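古書目録づくり演習 プロジェクト報告
インドの料理書を目録にして、人に読んでもらうまで

どうも、状態記述担当です。班の中で「報告書は一人が通して書いたほうが読みやすい」という話になって、じゃんけんで負けたわたしが書いています。ほかの三人の分も入れたつもりですが、自分の担当だったところだけやたら長いのはお許しください(ベネディクトに下読みしてもらったら「紙の話が長い」と言われました。削っていません)。

何をしたか

演習の課題は「古書の販売目録を一冊作って、実際に配る」でした。素材は自分たちで探すことになっていて、うちの班はプシュパ(Pushpa Rajput)さんの紹介で、駅裏の古書店フテル(Hutel)に相談に行きました。店の二階に、インドで出た料理書ばかりが入った箱があったんです。全部で63冊。英語のものが多く、ヒンディー語とカンナダ語が少し、あと何語なのか最後まで意見が割れた小冊子が一冊ありました(これは目録では「言語未確認」としました)。

料理書の目録なんて地味だなと最初は思ったんですが、箱を開けたら考えが変わりました! 家庭科の教科書みたいな堅いものもあれば、圧力鍋の使い方だけで一冊通しているもの、菜食の宴会料理ばかりのもの、軍の食堂用らしい百人分単位のレシピ集まであります。百人分の豆の煮込みの分量って、読むだけで楽しいですよ。

役割は、書誌事項がジャルワン(Jaruwan Chuensuk)さん、翻字と内容紹介がプシュパさん、組版と印刷がベネディクト(Benedikt Mösli)さん、状態の記述と値付けの原案がわたしです。

書誌事項でつまずいたところ

まず出版年です。書いてない本が多い。本当に多いです。奥付のない本を日本の感覚で最後のページから探して、なくて、扉の裏を見て、なくて、ということを延々とやりました。ジャルワンさんは途中から、巻末の広告や定価の表記から年代をしぼる方法に切り替えて、「刊年不明、広告より推定」という書き方を作ってくれました。推定の年は角括弧に入れます。括弧のない年は、本のどこかに印刷してある年です。この区別は目録の凡例にも書きました。

版と刷の区別も困りました。ターヘリー(Taheri)という版元の本が箱に何冊かあって、ここは「新版」と扉に書いてあるのに中身がどう見ても前と同じ、ということをします。索引の誤植まで同じ。かと思えば、何も書いていないのに章が一つ増えている本もあります。わたしたちは、扉の表記をそのまま写したうえで、見比べて気づいた違いを備考に足すことにしました。版元の言い分と自分たちの観察を一行に混ぜてしまうと、あとで読む人がどっちの話か分からなくなるので、そこはしつこく分けました。

それから著者名。ラヴィンドラ・クラーナー(Ravindra Khurana)という人の本が三冊あるんですが、背と表紙と扉で名前の綴りが全部ちがう本があって、ジャルワンさんがしばらく黙っていました。扉を優先、ほかは備考。これも凡例行きです。

入力には Stulto という目録用のソフトを使いました。大学の図書室のパソコンに入っていたからです。よかったのは、項目の並べ替えが速いこと。困ったのは、長音記号つきのローマ字がときどき化けることで、気づいたのが校正刷りの段階だったので、ベネディクトさんが夜中に一つずつ直しました。次の班には、最初に三件くらい入れて印刷まで通してみることを強くおすすめします。本当に。

状態の記述(ここが長いです)

さて、わたしの担当です。

古書の目録を読んだことのある人なら「ヤケ」「シミ」「イタミ」という言葉はご存じだと思います。わたしも最初はこれを並べておけばいいと思っていました。で、フテルの店主さんに最初の十件ほどを見せたら、「これだと、どの本も同じ本に見えるね」と言われまして。たしかに読み返すと「ヤケ、少シミ、背イタミ」がずっと続いている。料理書なので、だいたいどれも焼けていて、しみがあって、背が傷んでいるんですよね。

そこで書き方を変えました。決めたのは次のようなことです。

場所を先に書く。「シミあり」ではなく「小口下部にシミ、本文に及ばず」。
本文が読めるかどうかを必ず書く。料理書は使うために買う人がいるので、分量のところに油じみがあって数字が読めないのは大問題です。
書き込みは欠点と決めつけない。
においも書く。

四つ目はプシュパさんの提案です。うこんやクミンのにおいがはっきり残っている本があって、好きな人は好きだし、だめな人はだめ。通販だとにおいは届くまで分からないので、書いておかないと不親切だという話でした。「香辛料の残香あり」と書きました。店主さんに受けがよかったです。

書き込みについても少し。持ち主の名前や手書きのメモが入っている本は九冊ありました。いちばんすごいのは、見返しに Murali Poojary と署名のある魚料理の本で、ほとんどのページに鉛筆で直しが入っています。「ココナツは半分でよい」「この順ではこげる」「母のやり方は次のページ」。で、次のページの余白に本当に別のレシピが書いてあるんです! ここは目録でいちばん字数を使いました。普通なら「鉛筆書き込み多数」で値段を下げるところを、書き込みの例を二つ引いて、値段はむしろ少し上げてもらいました。原案の段階では班の中で割れましたが(ジャルワンさんは反対でした。書誌としてはきれいな本が基準だから、という筋の通った意見です)、最後は店主さんの判断です。

カバーの有無も手ごわかったです。カバーがない本が、もともとカバーなしで出たのか、なくなったのか、一冊だけ見ても分からない。同じ版元の同じ時期の本と比べて見当をつけましたが、見当がつかないものは「カバーなし(元来の有無は未確認)」と書きました。長いし格好は悪いんですが、分からないことを分かった顔で書くほうがいやだったので。布装の本は、背だけ色が抜けているものと、全体にくすんでいるものを書き分けるようにしました。背だけなら「背ヤケ」、全体なら「クロス全体に退色」。これは慣れると早いです。

組版と配布

ベネディクトさんの組んだ目録は、二つ折りの中綴じで、表紙は薄いクリーム色の紙です。最初の案では一件ごとに書影を入れる予定でしたが、試し刷りしたら写真がつぶれて真っ黒な四角が並んだだけだったので、文章だけにしました。写真がないぶん、状態の記述がそのまま商品の姿になるわけで、わたしは急に胃が痛くなりました。

配ったのは12月のはじめです。部数は25部。フテルの常連さんに送る分と、店頭に置く分、それに大学の図書室に一部。注文ははがきと店頭で受けて、年内の締め切りまでに約13冊が動きました(「約」なのは、取り置きのまま返事待ちの本があるからです)。よく出たのは圧力鍋の本と菜食の宴会料理で、軍の食堂のレシピ集は最後まで残っています。わたしが買おうか迷っています。

うれしかったのは、魚料理の本を買った方からのはがきです。「書き込みの文章が引いてあったので注文しました」とありました。逆に、豆料理の本では「天に汚れとあるが、地のほうだと思う」というお便りが来て、調べたら完全にわたしの書きまちがいでした。本を逆さに置いたままメモを取ったんだと思います。お詫びを書いて、店頭の残部には訂正の紙をはさみました。

反省と、次にやるなら

状態の記述は、一人で全部やったので書きぶりはそろいましたが、まちがいに気づく人がいませんでした。二人一組で、一人が本を見て声に出し、もう一人が書き取るのがいいと思います。店主さんは昔そうやっていたそうです。

値付けは、正直まだよく分かりません。原案の値段はだいたい直されました。理由を聞くと「これは待ってる人がいるから」とか「これは二年くらい棚にいるから」とか、本そのものを見ていても出てこない話ばかりで、そこは店に立っていないと無理だなと。

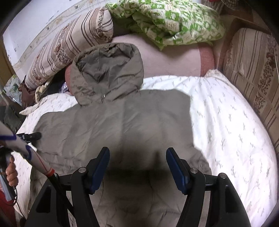
書き残しておきたいのが、記述の練習法です。本の状態を書くとき、わたしはつい見ていない面まで書いてしまう癖がありました。表紙がきれいだと、開く前から「美本」と書きたくなるんです。それで、本以外のもので練習するようになりました。たとえば白いシーツの上にうつ伏せに広げたフードつきの上着なら、書けるのは背中側だけで、「フードにつぶれあり、縁折れ、裏地やや明るいグレー」「背にふくらんだシワ」まで。前側は「未見」です。ベネディクトさんには「ジャケットの状態って、そっちのジャケットか」と笑われましたが、天地の取りちがえみたいな失敗にも効くと思います。上着ならフードのあるほうが上、と最初に決めてから書き出せばいいので。本のときも、まず背を左、扉の文字が読める向きに置く。それからメモを取る。この手順は凡例の裏に鉛筆で書き足して、次の班に渡す箱に入れておきました。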